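4.2 Blur-Aware Frame Weighting

The policies in Section 4.1 treat every head camera frame as equally useful. In laundry tasks this is a poor assumption. The arms move fast when they carry a garment between the basket and the drum, and the exposure of the head camera is fixed indoors, so many of the frames taken during a transfer show the arm and the cloth as a smear. The background stays sharp in the same frames. A policy trained on them can learn the position of the machine and the basket well and still learn very little about where the garment is.

We first tried dropping blurred frames from training. This made the policy worse. The fast part of a transfer is also the part where the arm has to commit to one of the two doors of the machine, and with those frames gone the policy had few examples of that choice. It tended to slow down or stop short of the casing. We therefore keep all frames and change how much each image region counts.

For each frame we compute a blur score on a coarse grid of patches. The score compares local gradient energy with the gradient energy of the same patch in the sharpest of the 8 preceding frames, after correcting for head motion. Patches with a high score have their visual features scaled down before they enter the policy network. The arm joint readings are passed through unchanged. No labels are needed for this step, and the score adds little to the cost of each control step.
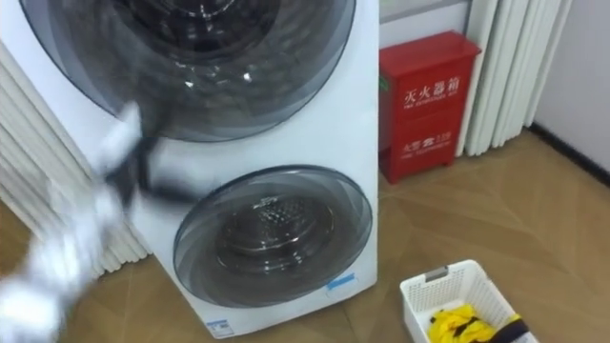

Figure 5. Head camera frame during a transfer in the twin-drum task. The moving arm and the dark item it holds are strongly blurred; the two doors, the basket and the surroundings remain readable.

Figure 5 shows the kind of frame the method is meant for. The held item appears only as a tangle of dark bands against the white casing, just below the upper door, and its outline can't be recovered from this frame alone. The second arm is out of view. The lower door and the yellow garment in the basket are still clear enough to use, and a weight applied to the whole frame would throw that information away along with the blurred region.

Data. We collected 3,000 teleoperated transfers with the Ulteo two-arm platform at our Stirnholm site. The garments come from the Wollelent set, which we extended with dark and thin items such as straps and belts because these are hard to see once they move. Transfers go from the basket to either drum and from either drum to the basket. Operators were told to work at their normal speed. Another 200 transfers were held out for offline tests and share no garments with the training set.

Baselines. We compare four versions of the policy. The first uses all frames with equal weight. The second drops frames whose mean blur score is above a threshold. The third applies one weight to each whole frame. The fourth is our patch-level weighting. All four use the same network, the same training schedule and the same joint inputs. The threshold and the frame weights were tuned on a small part of the training data.

Results. Each version was run for 30 trials on the real robot, with the starting position of the basket changed between trials and repeated in the same order for all versions. Patch-level weighting completed the most transfers. Whole-frame weighting came second, followed by equal weighting, and dropping frames came last. The gap between the two weighting methods was largest for dark items and small for bright ones. On the held-out transfers the order was the same, although whole-frame and equal weighting were close enough that we don't read much into the difference.

Failure cases. Most of the remaining failures of our method happened at the door and had little to do with blur. The garment caught on the rim, or part of it stayed outside the drum after release. A smaller group came from reflections on the tinted upper door, which change as the head moves and can raise the blur score of patches where nothing else is moving. Masking the door region reduced these errors but also hid garments passing in front of it, so we left the mask out of the final system. The depth-based correction used in the Chávez planner may help in this case. We have not tested it with patch weights.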